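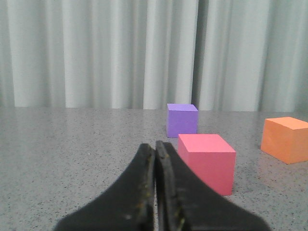

Ticket: Quote for second arm, spare fingers and wrist camera
Queue: Equipment and purchasing, Braltton workshop
Status: Open (waiting on supplier)
Priority: Normal, though I'd like it a bit higher please!

Opening note

Hello all. I'm raising this as a ticket because my last two emails about it got buried, and the budget sheet for next year has to be in by the end of April. I want to sort out what we're asking for on the block-sorting bench before somebody types a number in the box for me.

The short version: the fingers on the gripper are getting tatty. The inner faces have gone ragged along the edges and there are yellowish-brown specks and scuffs on them. I can still pick up foam cubes all day long with them (pink, purple, orange, they all come up fine), but I've started getting the odd drop when I go in at an angle, and I don't fancy asking for a second arm while the first one is in this state. So I need prices for both things, and I need them split out properly.

What I've asked Plallident for:

One replacement set of fingers, same black ones as now
One spare set to go in the drawer
One second arm with gripper and wrist camera
Delivery, and whatever they charge for setting up

Update, next morning

Quote's in, and it's a funny one. They've put everything on a single line at 3220, delivery included. Lovely tidy figure, no use to me at all. Fingers come out of consumables and the arm comes out of equipment, and those are two different pots with two different forms. I've written back and asked for it line by line.

I also rang them, as I wanted to know whether the finger sets fit both versions of the gripper. The chap on the phone thought so but wanted to check. I've asked for that in writing as well. We got stung with the Vitale mounts when the bolt holes had moved between versions and I spent an afternoon with a file, which I'm not doing again.

Update, same day, after lunch

Reply from purchasing pasted in so it's all in one place:

"Please confirm whether the spare fingers are needed this year or can wait. Consumables is tight."

My answer: one set is needed now, the spare can wait if it must, but I'd much rather it didn't. The lead time on fingers is 35 working days according to the quote. If a set goes in the middle of a run we're sat twiddling our thumbs for weeks, and the bench is booked most of the summer. I'd sooner give up the extra camera cable and the carry case, which I only ticked because they were on the form.

Things I tried before asking for money

I know this will come up, so:

Wiped the fingers down with a damp cloth and then with the mild cleaner. Some of the muck shifted, most of it is marks in the material itself.

Turned the grip force down two notches. Fewer scuffs on the cubes, more drops. Put it back up one.

Re-ran the close position check. Passed. The software is happy as Larry.

Swapped to the hardest cubes we've got and then back to the soft ones. No difference I could see, and I was cross by that point so take it with a pinch of salt.

Tried a strip of grippy tape on the inner faces. It was brilliant for an hour and then it started to peel and I had glue on everything. Don't do this.

Update, two days on

Split quote has arrived, hurrah. The arm is the bulk of it as you'd expect. The surprise is the setting-up charge, at 800, for what I think is one person coming over, bolting it down and running the same check I run myself every week. I've asked whether we can do it ourselves without upsetting the warranty. If we can, that pays for the spare fingers with plenty left over.

They've confirmed in writing that the fingers fit both versions. Saved to the Kadano folder with the rest of the paperwork.

A question for whoever looks after the room: is the bench rated for a second arm? The speckled top is solid enough but I don't know what's under it, and I'd like the two arms to share it if they can. If we need another table that has to go on the sheet too, along with another length of curtain, as I'd want the same plain backdrop behind both. I keep forgetting the curtain. Last time it came out of the tea money, more or less.

Update, following week

Room answer: the bench is fine for two, provided they're clamped at opposite ends. Good, no table then. I've measured up for the curtain anyway and put it down under sundries.

Warranty answer: we can install it ourselves if one of us does their online course first. It's free and takes a morning. I've put my name down (the 9.30 slot, so don't come looking for me until after lunch).

So the request as it stands now is the second arm with gripper and camera from equipment, both finger sets from consumables, curtain from sundries, and no setting-up charge. I've asked Plallident to reissue the quote on those terms and to hold the price until the sheet's been signed off. They've said they'll hold it for a month.

Still to do

Get the reissued quote and attach it
Fill in the second form (the green one, not the one I did by mistake)
Ask whether old fingers can be sent back for recycling

I'll leave this open until the order number comes through.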